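Storing Straps and Belts: A Change of Practice at the Brellthorpe Workroom

I am pleased to report that the question of straps, which has occupied this blog more often than some readers would wish, has been settled for the present. The arrangement described in this post was adopted on February 7, 2026, following a short trial, and applies to luggage straps, webbing belts and any narrow strap fitted with a buckle.

Until recently, all such items were kept rolled in a single deep drawer. The method was recommended to me by Fadime Dönmez, who maintained it well at her own premises in Rirham. At Brellthorpe it was less successful. Rolls came undone whenever the drawer was opened, buckles caught in neighbouring straps, and the item required was usually at the bottom. Taner Kaplan once spent the better part of a lunch break separating two belts and afterwards asked, quite properly, that another method be found.

The replacement is a small upright rack with pegs, used together with a shallow tray. A strap in regular use is looped over the pegs in long folds and its loose end is allowed to rest in the tray. No rolling is required. The strap can be lifted off in one movement, and any wear along the edge is noticed sooner than it would be in a drawer. 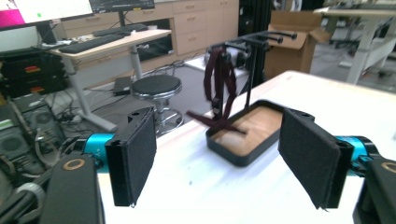
The choice of tray deserves a word. The first one tried had no rim, and loose ends slid off it on to the table and were swept up with the post. A raised rim has reduced this considerably, although a long strap will still find its way over the side if it is hung carelessly. Bülent Bilgin has suggested a deeper tray. I have declined for now, as a deep tray would in time become another drawer.

The following points of practice have been agreed.

Straps are to be hung with the buckle partway down the fold and clear of the pegs. A buckle resting on a peg leaves a mark in softer webbing.

No more than one strap is to be hung at a time. The remainder are kept flat in a cardboard box and brought out when needed.

Straps that have been washed are to be dried fully before they are returned. Tülin Yüksel dries hers over the back of a chair, and I have found nothing better.

Shortened or frayed straps are to be set aside for mending. Those below 50 centimetres are kept only for their buckles.

The rack came from Karaca, where it was sold for jewellery and scarves, and I had expected it to be too light for the purpose. It has stood firm so far. Whether it will bear the heavy Dreris luggage straps remains to be seen, and these have been left out of the arrangement until May, when they are next wanted.

Correspondence on the mending of buckles, promised to several readers last year, will be answered in the next post. Borislav Kovačević has kindly agreed to lend his notes on stitching, once he has found them.

Contact | © 2026 The Brellthorpe Workroom | Back to top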